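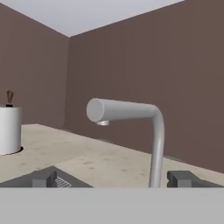 Kitchen corner, tap and benchtop, pale beige with the brownish walls

Minority shareholder in a family company, majority wants to buy me out cheap. Do I have to sell?

Hi all, long-time reader, first post, sorry for the length.

I own 20 per cent of a small company called Wustalness. It makes fittings for commercial kitchens and it was started by my uncle and his mate in a rented shed. When my uncle died his shares came to me. His mate's family has 60 per cent, and the rest is with a cousin who never answers emails (she's in Perth and I think she's forgotten she owns it).

In May I got a two-page letter from a firm called Zurnero saying they're buying the majority holding and would like mine as well. The price is $27 a share. I have 3,000 shares, so that's $81,000, and I won't pretend that wouldn't be nice. But the company owns its factory outright now, and a much smaller place around the corner sold last year for a price that made me sit down. The letter gives me until the end of the month and says that after completion "minority holders may find limited opportunity to realise value". Reads like a threat to me, but maybe that's just how these people write?

I've rung the director twice. The first time he was friendly and told me everyone was on board. The second time he was in a meeting. I asked for the accounts and got a one-page summary with no property on it at all.

Can they force me to sell? Do I have to answer by their date? And is there a way to get the proper accounts without spending the whole $81,000 on a solicitor?

Zineb Chraibi

Hi Zineb, I went through something close to this with a freight business called Thibodeaux, so I'll tell you what I learnt. I'm not a lawyer. I was a bookkeeper for years and I married into the shares.

First thing, find the constitution, and the shareholders' agreement if there is one. Everything hangs on those two. What you're looking for is a drag-along clause, which lets a majority make the small holders sell on the same terms once they reach a certain percentage. Ours was set at three quarters. If yours is the same, then 60 on its own doesn't get them there and they need you or your cousin. That would explain why the letter is so keen! If there's no drag-along at all, your position is better again.

While you're in there, look for pre-emptive rights. A lot of family companies have a clause saying shares must be offered to the existing holders before any outsider. Nearly everyone forgets it's there. We had one, the other side had skipped it completely, and the whole thing had to start over.

On the deadline, a date in a letter is usually just when their offer lapses. Check it against the documents, but don't sign because of it. I wrote back with two lines saying I was considering the offer and needed the full financial statements, the property valuation, and the terms the majority were getting. Keep everything in writing from here on. No more phone calls with the friendly director, or if he rings you, send an email afterwards setting out what was said.

And ring your cousin. Properly ring her, at dinner time Perth time. The two of you together are a very different proposition from you alone – I can't stress that enough. If she sells quietly, you've lost most of your bargaining power.

For the solicitor, ask for a fixed-fee review of the constitution and the offer letter only. I paid for an hour and a half and it was the best money I spent. In the end I did sell, some months later, for a good bit more than the first letter. My brother-in-law held on and still gets a small dividend and a lot of grumpy emails.

Asmaa Abdel Hamid

Don't sell. They always come back with more. My dad had shares in Praltlow and he took the first offer and has complained about it every Christmas since. Also you can look the company up on the ASIC register and see who the directors are, costs a few dollars for the extract.

kelpie_dave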